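FOR IMMEDIATE RELEASE

Aug 31, 2021

Drimgate puts the tomato back in the tomato sandwich

Trutwood Seeds opens orders for Twal, a backyard variety bred for flavour and thoroughly indifferent to travel

DRIMGATE – Trutwood Seeds today opened orders for Twal, a red slicing tomato that tastes like the ones your grandparents went on about. The company concedes that your grandparents also went on about the price of stamps, but on tomatoes they had a point.

Twal comes out of 12 years of growing, tasting and muttering at the company's trial garden on the edge of Drimgate. In that time Trutwood raised more than 200 crosses, most of which were made into sauce. One was striped, handsome and tasted of wet cardboard. Another tasted wonderful and split its skin at the first rumour of rain. A third was eaten in full by a groundhog, whose opinion was noted.

What was left is a medium-sized tomato with thin skin, a good whack of acid and enough sweetness to stop you reaching for the sugar. It ripens in August in most home gardens, a little earlier against a south-facing wall. The plants grow to shoulder height and will need staking, whatever your neighbour says about letting them sprawl.

Trutwood would like to be plain about what Twal does not do. It does not ship well. It does not sit on a counter for three weeks looking the same colour as the day it arrived. It will not bounce. Supermarket buyers were shown the variety last summer and were very polite about it.

"We bred a tomato to be carried from the garden to the kitchen, which is a trip of thirty seconds if the dog isn't in the way," the company said in a statement. "Anyone wanting to send it across the country in a truck has our sympathy and should look elsewhere."
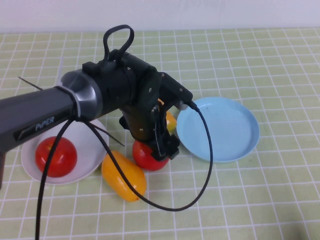 A red tomato under a PiPER arm's gripper, on a tiled cloth.

The new variety had its public outing at the Divunell Tomato Tasting, held this month in the Drimgate curling rink, which has very little on in summer. The tasting drew 700 people, a fair showing for a town where the main road has one set of lights. Visitors were given white bread, butter, salt and a slice of each entry, and asked to mark a card. Mayonnaise was provided on a separate table to keep the peace.

Twal placed second. First went to an old pink heirloom from a garden on the other side of the river, and Trutwood has congratulated the grower through only slightly gritted teeth. The company has asked for seed. The grower is thinking it over.

For those who want to grow Twal next year, Trutwood offers the following advice, gathered mostly by doing the opposite first. Start seed indoors six weeks before your last frost and no sooner, however grey the winter gets. Plant the seedlings deep, up to the first true leaves. Water at the base, in the morning, and keep at it even when you are bored. Pinch out the side shoots if you are that sort of person. Pick when the shoulders have lost their green, and do not put the fruit in the fridge. Trutwood cannot stop you from putting it in the fridge, but it will know.

Saved seed will come true, and customers are welcome to keep their own from one year to the next. The company's accountant has described this as an unusual business model.

Availability

The first run is limited to 2,000 packets. Orders are limited to two packets per household, and packets go out by mail in the order that requests come in. Twal will also be sold at the Trutwood shop in Drimgate for as long as the stock holds out. There are no plans for a mug, a tea towel or a gift set.

Garden centres wanting to carry the variety for the following season should get in touch with the shop before the first frost, when the staff become harder to find.

About Trutwood Seeds

Trutwood Seeds grows and sells open-pollinated vegetable seed for home gardeners from its trial garden in Drimgate. Its catalogue is printed once a year, on paper, and includes beans, squash, kale and a turnip the company remains hopeful about.

Media contact

Trutwood Seeds, Drimgate. Please call the shop during opening hours and let it ring, as the phone is at the far end of the greenhouse.

– 30 –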